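About Viteck

Viteck makes the software that tells kitchen robots what not to do. It is a narrower business than the one we set out to build, and we got into it by breaking things.

The original plan was a robot that could cook breakfast. We called the project Privby, after a long meeting in which every better name was found to belong to somebody else. Privby had two arms, a sound grasp of where the pan was, and a firm belief that anything it had picked up was still in its hand. The belief was where the trouble started.

One afternoon in October, during a demonstration for some people who had been thinking about giving us money, Privby picked up a sausage, lost it somewhere over the counter, and carried on. It cooked nothing with great care. It plated nothing. Then it went back to tidy the counter, found a sausage there that its records said had been served, and concluded that the sausage was part of the counter. It pressed down to check how hard the counter was. The arm faulted at 43 newtons, the stop circuit worked as it should, and the left arm, which was on a separate circuit for reasons that seemed fine at the time, kept reaching for a plate.

The visitors were very polite about it. They left before coffee.

We wrote up the incident that evening and have kept the report on the wall by the front door ever since. The findings were short. The grip sensor had reported "closed," and we had read that as "holding." One stop button had been wired to one arm. And the test plan, all 200 steps of it, had no step in which anything got dropped, as the people who wrote it had been the same people who hoped it wouldn't be. 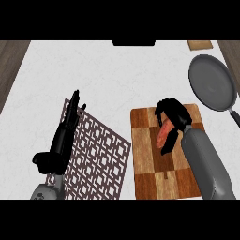 So we did the dropping in simulation, on purpose, for most of the following year. We let go of things early, late and halfway. We made the friction wrong. We told one arm it had finished when the other had barely begun. The first full run produced 3021 faults, and we printed the list out, which used up the toner and made the point nicely. A good many of them were the same fault wearing a different hat. Plenty were not.

Somewhere in that year a firm called Lambert, which builds serving equipment for cafeterias, asked if they could run their own machine through our tests. It failed nearly 500 of them. They were delighted, in the grim way that engineers are delighted, and they paid the invoice. We stopped trying to make breakfast shortly after.

What we do now

Our main product is Promitach, a fault library and test runner for robot arms that work around food and countertops. You bring a model of your robot and your kitchen. Promitach spoils the day in every way we have thought of so far, and gives you back a list sorted by how worried you should be. Dropped objects are at the top. Two-arm handoffs are a close second. Stop circuits have their own section, with a wiring checklist we wish we had been sent.

We also do site reviews. We will stand in your test kitchen, press the red button, and write down everything that keeps moving.

How we work

Every fault we find in our own software goes in the public change log, including the embarrassing ones. Anyone at Viteck can stop a test, and no one is asked to explain why until the arms are still. Demonstrations for visitors follow the same rules as any other run, and coffee is now served first.

Privby is still here. It lives in the back of the shop, both arms on one stop circuit, and gets the first copy of every release. It has never made breakfast.

Working with us

If your robot has done something you would prefer not to describe over the phone, use the contact form. Send the logs if you have them. If the logs say everything was fine, send those too.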